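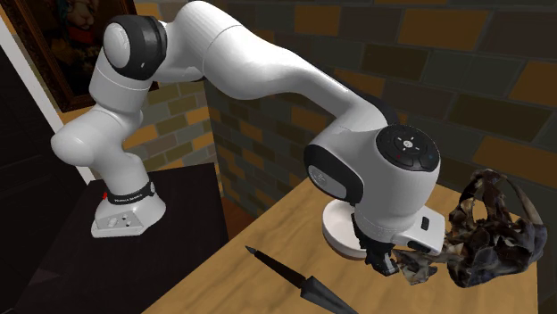 A robot arm at work in our computer-made room, with an umbrella waiting on the table.

How Does a Robot Learn to Pick Things Up?
by Weronika Kozłowski
Jan 23, 2020

Think about the last time you picked up your school bag. You probably didn't stop to plan it. Your hand went out, your fingers closed, and up it came, while your brain was busy thinking about lunch. But you weren't always so good at it! When you were a baby you grabbed at everything, and you missed a great deal, and you dropped your spoon on the floor over and over until somebody got tired of picking it up for you. All that grabbing and dropping was practice.

A robot arm needs practice too. It has strong motors and joints that bend, a bit like your shoulder, elbow and wrist, but when it is new it has no idea what a bag is, or why a strap might be a handy thing to hold. So at Fellton, where I work, we gather examples for it to learn from. One whole try at a job, from the first little movement to the last, is called an example, and our learning program (we named it Itby, and I'm afraid the name doesn't stand for anything) studies a great big pile of them.

A room made of numbers

The room in our pictures is a simulation. That means a computer draws it, the way it draws the world in a video game. The brick wall, the wooden table and the arm itself are all made of numbers. The computer also works out how things should push, slide and fall, so that a dropped cup heads for the floor the way a cup should.

Why bother with a pretend room? Well, if a pretend bowl falls off a pretend table, there's nothing to sweep up, and we can put everything back with one click. I have swept up after real bowls, and I can tell you that one click is much nicer. We can change the room whenever we like, too. A different wall, a different table, a painting hung up in the corner – it takes hardly any time, and it helps Itby learn that a bag is still a bag wherever you happen to find it.

Who shows the robot what to do?

People do! One of us sits at a desk and holds a small controller. When you move your hand, the pretend arm moves as well, and when you squeeze, the gripper closes. (The gripper is the robot's hand. Ours has two fingers, so it can pinch, but it would be hopeless at playing the piano.)

My first day with the controller was a disaster. I pushed a bag right off the table 5 times in a row, and then I knocked over a lamp I hadn't even been trying to reach. It gets easier. These days I can collect 99 good examples before I start to feel cross-eyed and need a cup of tea.

Soft, floppy things are the trickiest. A block keeps its shape when you squeeze it, but a crumpled bag can fold and sag in all sorts of ways, so we have to show Itby a lot of them.

What the computer writes down

While the person is steering, the computer keeps a kind of diary. Many times every second it saves what the robot's cameras see, how far each joint is bent, and whether the fingers are open or closed. Later on, Itby looks through the diary and tries to guess what the person did next. At first its guesses are silly. After lots and lots of examples, they get better.

We save views from different places. A view from across the room is good for seeing the whole arm. A view from close to the gripper is good for small, fussy things, like the edge of a bowl.

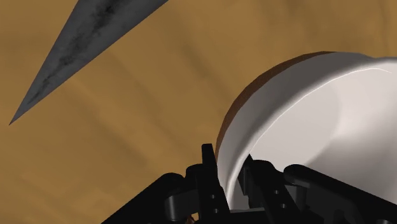
Up close with the gripper's fingers at the edge of a big white bowl. There's a knife blade on the other side.

What about the mistakes?

Some tries go wrong, and we put a label on those so that Itby knows which is which. A colleague of mine named Górecki checks them, and he is very strict. If the bowl wobbles, he wants to know about it.

Our next batch is called Woda, and it's planned for February. It will have 300 new examples, all of them to do with bowls and cups.

Try it at home

You'll need a friend, a scarf or an old T-shirt, and a plastic bowl. Put the things on a table. Now be the robot: close your eyes, and use only your thumb and one finger to pick things up. Your friend has to steer you with words, such as "left a bit" or "down" or "pinch now." Have 3 tries with the bowl and 3 with the scarf, and write down what happened each time, even the flops. Then swap places and let your friend be the robot.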